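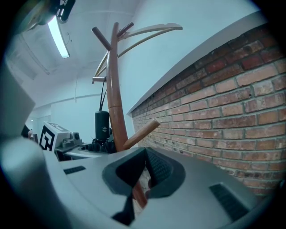
The hand-held gripper in front of a wooden coat rack, seen through its own camera.

Setting up the Bimidari hand-held gripper for coat rack tasks

Last updated August 31, 2018

We bought the Bimidari kit in February and I have now used it for 234 recordings. In this page I explain how I prepare it for work with a coat rack. The manual covers tables and drawers very well, but it says little about tall objects.

1. Charge the handle fully. The light must be green before you unplug the cable. When the battery is low, the unit stops recording and gives only a short beep, which is easy to miss.

2. Wipe the lens with a dry cloth. Check that the colour of the picture looks natural on your screen.

3. Put a printed marker where the camera can see it at the beginning. Ours is on a white box. The marker must be flat, without folds.

4. Press the trigger 3 times, slowly, from fully open to fully closed. This is the calibration of the fingers. My colleague Halima Ogola forgot it once and we had to repeat a whole morning.

5. Stand at arm's length from the rack and begin with the pegs. The long curved hooks are more difficult, because the wrist must turn while you lift.

6. Save the recording before you move to another position. The Clorkeo software does not ask you.

What I like is the weight, and that the vents stay free when I hold the handle in the normal way. What I like less is the price of the spare finger pads: we paid 897 dollars for 2 sets, with shipping. Also, the trigger is a bit stiff for small hands.

If the software does not find the marker, move closer and start again from step 3. Questions about the file format can go to Josphat Makokha, who wrote our import script.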